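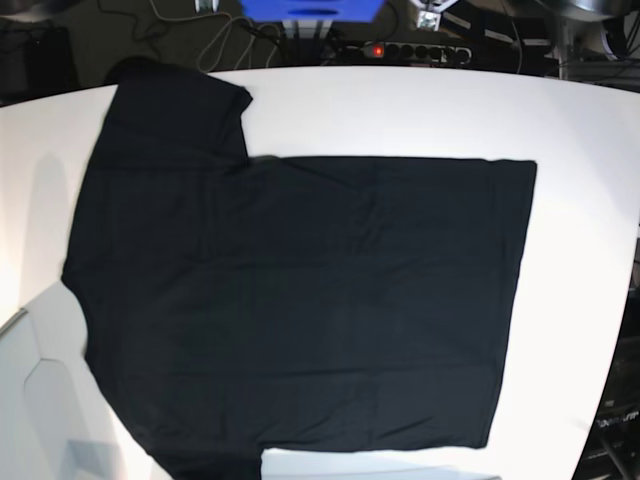
Recording Shirt-Folding Demonstrations by Remote Control: Uneven Results After the First Fold

October 14, 2023
Posted by Petetti Skills Center, Pletville

Our center has begun teaching a two-armed robot to fold short-sleeved shirts. The operators guide both arms by remote control while the robot's movements and camera views are recorded. We have collected 112 demonstrations to date, all on a white table and almost all with dark garments. The collection was divided among several operators, each of whom received the same one-page instruction sheet.

The model trained on these recordings completes the first fold in most trials. The second fold is where it becomes unreliable. The arms approach the folded side of the shirt, pause above it, and then either repeat the first fold or draw back without taking hold of the cloth. The same behavior was observed with two different shirts.

We would be grateful for guidance on the following matters. Should each demonstration cover the complete task, or should the folds be recorded separately? Should operators be required to use one method? We have also been asked by our own staff whether demonstrations containing a missed grasp should be deleted. Our present practice is to delete them, and the figure given above does not include them.

We can extend the work through December, but operator time is limited and we would prefer not to repeat the entire collection.

Rirkov Training Support

The pause you describe is commonly seen when operators do not agree on what follows the first fold. If one operator turns the sleeve in next and another lifts the shirt by its corners, the model has received two sets of instructions for the same arrangement of cloth. It may settle between them and carry out neither. We recommend that you review your recordings with this point in mind before collecting any more.

A written method should state the order of the folds, which arm moves first, and where each gripper is to take hold. "Grasp the shirt near the shoulder" is too loose. "Grasp both layers at the shoulder seam, then wait until the second gripper has closed" is something that two operators can carry out in the same manner. The sheet should also say what is to be done when the shirt has shifted on the table, as operators will otherwise invent their own corrections.

Particular attention should be given to any step in which both arms hold the cloth at once. The operator should close both grippers, pull gently until the slack is gone, and only then lift or carry the garment. When one arm leads by too much, the hem comes down at a slant and the next fold begins from a different shape.
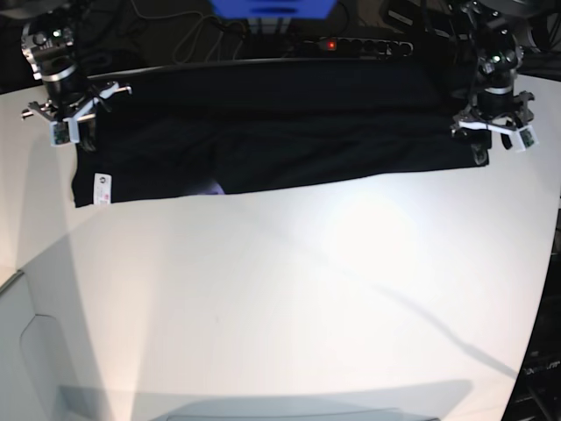

Lowering deserves the same care as lifting. Operators tend to hurry once the garment is over the correct part of the table, and they open the grippers while the cloth still has some way to fall. We ask our own operators to let the hem touch first, to bring the arms down evenly, and to hold still briefly before release. The brief hold also gives the reviewer a clear point at which one stage ends and the next begins.

With regard to complete or separate recordings, we suggest both. Keep your complete demonstrations. Then record a further set that starts from the partly folded shirt, with the first fold made by hand and placed a little differently each time. In a comparable project we added 80 short recordings of this kind to the full ones, and the hesitation at the second fold was much reduced. Your result may differ, depending on the cloth and the grippers.

Please do not delete every missed grasp. A recording in which the operator misses the edge, opens the gripper, returns and takes hold correctly is useful to the model. A recording that was abandoned should be removed, as should any in which a hand reached in to straighten the shirt.

Dark cloth is a separate difficulty. On a black shirt the line between a folded panel and the layer beneath it may be very faint in the camera view, even when it is plain to a person standing at the table. Before the next session, an operator should attempt the second fold using only the recorded camera views. If the operator cannot find the edge in this way, the model is unlikely to do better. Adjust the lighting first and test again. A lighter shirt may be added later, but it should not replace the garments you intend to fold.

The wrist views should be checked as well, at the rest position and again at each grasp. With the arm at rest, a wrist camera may take in a good deal of floor, cabling and lit switches and very little of the work. This is acceptable if it is the same in every recording. It becomes a problem when the rest position drifts between sessions or when cables are moved, as the model can come to rely on matters that have no bearing on the shirt.

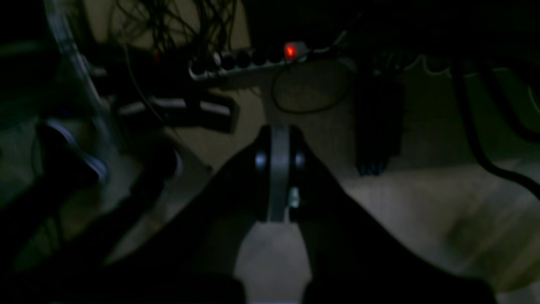

Ghasemi Robotics Help Desk

More data is needed. We would not draw conclusions from fewer than 200 demonstrations of any task with soft materials. Please also confirm that the software is up to date and that both arms have been calibrated.

Pletville Technical Library, Equipment Room

We agree with the first reply on the written method and wish to add a note about scheduling. Our users fold towels, a simpler task, but we met the same pause.

On reviewing the sessions, we found that the quality of the recordings fell after some 18 demonstrations in one sitting. The operators were not aware of any change. Their movements became faster, the grippers closed nearer to the corner of the cloth, and small corrections appeared that were absent at the start. We now require a break well before that point, and the operator replays an early recording before resuming.

We also recommend that each recording carry the operator's initials and the version of the instruction sheet in use. We did not do this at first, and it was then impossible to set aside the work done under the older sheet - a considerable loss, as much of it was otherwise sound.

If operator time is short, one steady operator working from a clear sheet is a reasonable way to begin. Others can be brought in once the second fold is dependable.

Petetti Skills Center, Pletville

Thank you for these replies. A first review shows that our operators did use two different orders after the first fold. The instruction sheet will be revised, and the partly folded recordings will be made under the new version. We will report the results under this same heading.

Related Items
Choosing a starting position for two-arm tasks
Gripper closes before reaching the cloth
How to label recordings from more than one operator
Remote control delay and its effect on demonstrations
Guiding an arm by hand: when is it preferable?
Folding towels: sample instruction sheet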